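Korkberg household handling project: progress report to the Endov programme office
Reporting period ending 3/9/18
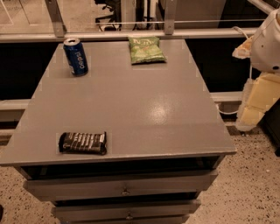 Glenys Rowbotham
Project Lead, Korkberg

Summary

Work on clearing and putting away small items continued until the third week of the period, when the arm failed to stop on contact and pushed a cabinet out of position. Nobody was hurt. All powered work was suspended for eight working days while we found the fault. It has been found and a repair is in place, but we are running at reduced speed until a permanent part arrives. One milestone will be late. The budget position is unchanged.

Work completed before the stop

The task for this stage is to pick up everyday items from the top of a low cabinet and place them in one of its drawers. We moved to real packaged goods at the start of the period, as agreed at the last review. The current set includes a Pepsi can, a chocolate bar in a black wrapper and a small green snack bag. The cabinet is painted grey and has small round knobs on the drawers, and it stands on the upper level near the glass barrier.

We completed 537 attempts before the stop. The can is the most reliable of the items, provided it starts upright or close to it. The chocolate bar gives more trouble when it lies flat, as the fingers tend to slide over the wrapper. The snack bag is the weakest result. It can be lifted, but the grip often lands on the crimped seal and the bag turns as it is carried. Opening the top drawer by the knob is working well enough to carry on with. The second drawer needs a lower reach and we have not yet tuned it.

The incident

During an afternoon session the arm was reaching down towards the top drawer when its forearm met the edge of the cabinet. The controller should have registered the contact and held position. It kept driving. The cabinet slid back until it touched the lower rail of the barrier, and the arm carried on pressing until Mereana Ormsby, who was operating, used the emergency stop. The log shows 46 newtons at the wrist at the moment of first contact, well above our stopping limit, and no response from the software.

The glass and its fixings were checked by the building's maintenance contractor the following morning and no damage was found. The cabinet has a scrape on the rear edge. The padding on the arm was compressed and has been replaced on one segment.

The emergency stop worked as intended. I would still class this as a serious event. The barrier overlooks an area with desks, and an item knocked over the rail could have landed on someone.

Cause

There were two faults, and it took us longer than it should have to separate them.

The first was in the cabling. The connector for the contact sensor had worked loose inside the shoulder housing. With the arm raised the signal was good. With the arm lowered and turned inwards, the cable pulled and the signal dropped out. We spent the first three days testing with the arm raised and found nothing wrong.

The second was in software. When the signal was lost, the controller kept using the last good reading instead of treating the loss as a fault. That reading was zero, so the arm behaved as if it were touching nothing. This had been our own change, made in November to get rid of nuisance stops caused by brief gaps in the signal. It was tested for short gaps only. The wrist reading was being logged throughout but was not used for stopping.

We went back through 3914 stored runs to see whether the signal had been lost before. It had, in 312 of them, mostly for less than a second and always with the arm low. None of those runs involved a contact, so nothing was noticed at the time.

Action taken

The connector has been reseated and clamped, and the cable rerouted with more slack. Clendier, who supplied the arm, have agreed to provide a locking connector at no charge. They have not given a firm delivery date.

The November change has been removed. Any loss of signal longer than 50 milliseconds now stops the arm and needs a manual reset. The wrist reading has been added as a separate stop. Both have been tested in low as well as raised positions.

Speed is limited to half until the new connector is fitted. A second person now stands by the emergency stop during any session near the barrier, and the area underneath is kept clear while the arm is powered. I have asked for a written risk assessment for moving the cabinet to a bay away from the edge. Mereana is preparing it.

The nuisance stops have come back, as expected. At present we lose several runs a day to them. We would like to deal with this by improving the cable and not by changing the limit again.

Effect on the plan

The drawer milestone will be four weeks late. The comparison with the Vachon gripper can still start on time, as it is done on a bench and does not use the affected arm. The snack bag work will be moved into that comparison, where a wider finger may help.

Cost of the repair and replacement padding has been met from the maintenance line. Staff time lost during the stop comes to eight days for two people.

Decisions requested

We ask the programme office to approve the revised date for the drawer milestone, and to confirm whether the incident needs to be entered on the Endov safety register in addition to our own. A copy of the log and the contractor's note on the barrier can be sent on request.

The next report will cover the new connector, the bay move and the first gripper results.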